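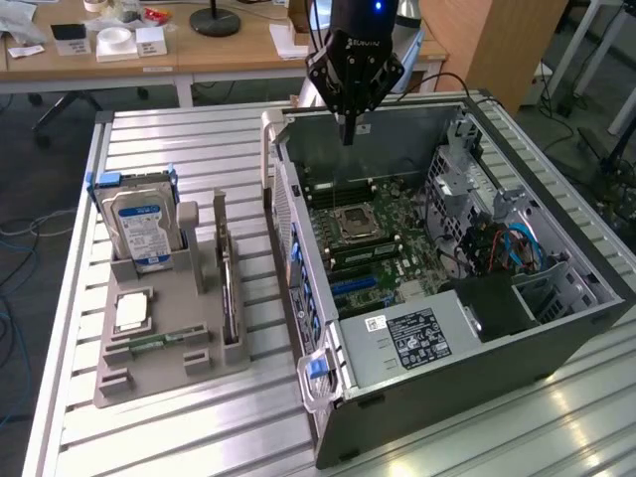

Jidden council to collect old computers from the kerb

17/06/2026

Households in Jidden will be able to leave old computers out for collection from September, under a scheme agreed by the district council last night.

The service will cover desktop computers, laptops, monitors, printers and small networking equipment. It will run every four weeks on the same day as the garden waste round, and residents will not have to book. Items must be left beside the bin in a clear bag or an open box, with cables tied together.

At present, anyone wanting to get rid of a computer has to take it to the recycling centre at Bredik, on the far side of the river. The centre does not admit people on foot, and a return trip from the eastern estates by car can take 50 minutes when the bridge is busy. The council said a good deal of equipment was ending up in household bins or being left in lay-bys as a result.

Clearance crews dealt with 323 reports of dumped electrical goods in the district last year. The worst spots were the old quarry road and the garages behind Xaba Street, where the council has now put up lighting.

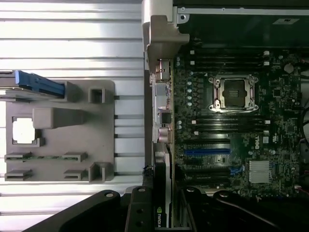
The contract for sorting the equipment has gone to Zarkura, a firm which already handles batteries and light bulbs for the district. Working machines will be wiped and passed on to schools and community centres, and the rest will be taken apart. Office desktops are expected to make up a large share of what comes in, many of them from people who bought them second-hand. A Dell board with all eight of its memory slots bare and nothing in the processor socket is no use to a school as it stands, but it can still be sent for metal recovery, and the case may be good for another build. Zarkura will be paid by weight for scrap and will receive a fixed sum for each machine that is passed on.

Residents are being asked to remove personal files before putting a computer out. The council said the firm would wipe or shred every hard drive it received, but that it could not accept responsibility for equipment while it was standing on the pavement. People who are worried about this can take the drive out and hand it in at the library desk in Jidden, where a locked box will be provided. 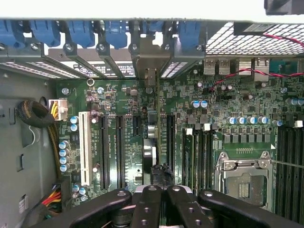
The scheme will be paid for out of the existing waste budget for its first two years, after which councillors will decide whether to keep it. Opposition members asked for a small charge on larger items such as office printers, but this was voted down. They also questioned whether the garden waste lorries had room for the extra load - officers said a cage would be fitted behind the cab of each one over the summer.

Businesses will not be able to use the kerbside service and should carry on making their own arrangements. Televisions, fridges and washing machines are not included either, and must still be taken to Bredik or collected for a fee.

A leaflet with collection dates will be delivered to every household before the first round. Large-print copies can be requested from the council offices.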